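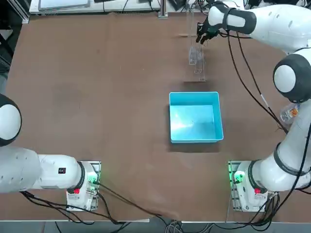 Tanveer Soomro

So for my project I picked financial promotions, meaning the ads and web pages that firms use to sell you savings accounts, loans, investments and so on. I wanted to know how easy it is for an ordinary person to find the risk warning. My tutor, Ismail Naciri, told me my first idea (all of consumer credit law!) was far too big, and he was right, so I cut it down to that one question.

I made up a set of 100 screenshots of web pages from small lenders and investment sites and went through every one with the same checklist. Is there a warning at all? Is it near the claim it belongs to? Could my mum read it on her phone without zooming in? That last one isn't very scientific, I know, but it ended up being the question I argued with myself over most.

Out of the 100, 86 had a warning somewhere. That sounds great until you start scrolling. Plenty of them sat right down in the footer, in grey text on a slightly paler grey, while the bit about returns was up at the top in letters the size of my thumb. I marked those as "present but remote", a label I pinched from my own notes from May and never found a better name for.

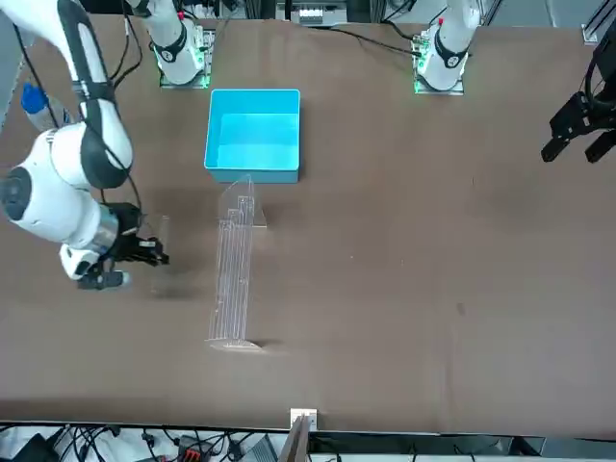

The other thing I hadn't planned for was wording. Some pages said "capital at risk" and left it there. I asked people on my course what they thought it meant and got some very different answers, including one who thought it was about London. After that I added a column for plain language and had to go back to the beginning, which cost me most of a week.

I kept everything in a spreadsheet I called Prullden - long story - and the coding was done twice, with a gap in between, so I could see where I'd changed my mind. There were 2 pages where I disagreed with myself on whether there was a warning at all. Both had it inside a pop-up that you could close before it had finished loading. I counted them as having one in the end, though I'm still not sure about that. 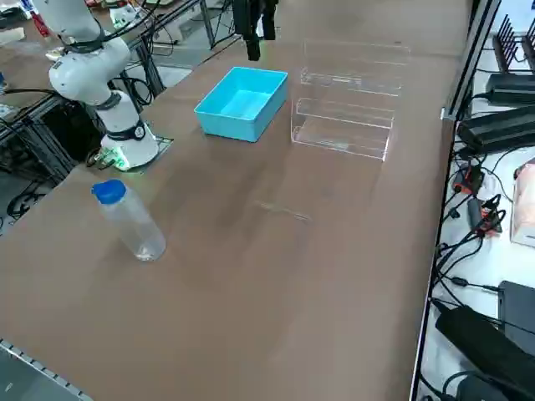
I also read up on what a regulator can do when a page is misleading, from asking for it to be changed up to fines. My chapter on that is the weakest, to be fair. I left it late and it mostly repeats the guidance. If I did it again I'd start there and write the checklist afterwards, and I'd get a second person to code the pages too. The full checklist is in the appendix, with the plain language column at the far right.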